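Kit Pilamska de pinza manual: ficha del conjunto de datos Lavadora

Versión del 24/06/2022

Resumen

Este repositorio acompaña al kit de pinza manual de Pilamska, que se sirve montado o en piezas. Contiene 400 demostraciones de manipulación de ropa, los archivos de calibración y los scripts de conversión. Sirve para probar el flujo completo antes de comprar el kit o mientras llega el pedido.

Contenido

datos/: demostraciones, una carpeta por toma
calibracion/: parámetros de la lente y de los marcadores
scripts/: conversión, recorte y comprobación
LICENCIA: uso no comercial; para otros usos, escribir a Lillport, distribuidor del kit

Tarea

La tarea es recoger una prenda del tambor de una lavadora de carga superior. Las tomas duran unos 18 segundos y están grabadas a 60 imágenes por segundo. La apertura de los dedos se calcula a partir de los marcadores cuadrados de cada base, así que conviene no taparlos con la mano ni con la tela.

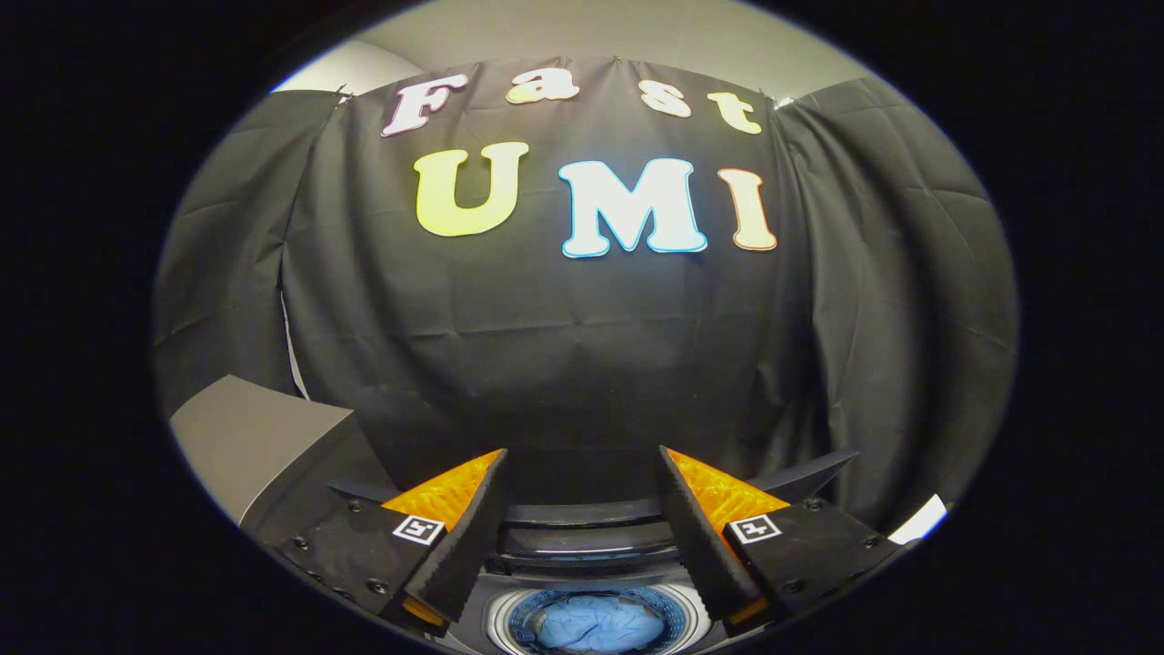 Desde Braswood comentan que el agarre les va bien con paños y camisetas, pero que con toallas grandes los dedos resbalan si se cierra deprisa, y preguntan si habrá una versión más ancha. De momento no está prevista. Para toallas recomendamos cerrar despacio y coger la prenda por una esquina.

Instalación

Se necesita Python 3.8 o posterior. Ejecutar scripts/preparar.sh y después scripts/comprobar.py con la ruta de la carpeta de datos. Si la comprobación falla en la calibración, repetirla con la plantilla impresa a tamaño real.

Limitaciones conocidas

Hay 40 tomas en las que se pierde un marcador durante varios fotogramas. Están anotadas en datos/incidencias.csv y se pueden excluir con la opción --sin-incidencias. Las tomas de febrero usan la calibración antigua, que se conserva en calibracion/foulkes.

Los errores se comunican abriendo una incidencia en el repositorio, con el número de toma y la salida completa de comprobar.py.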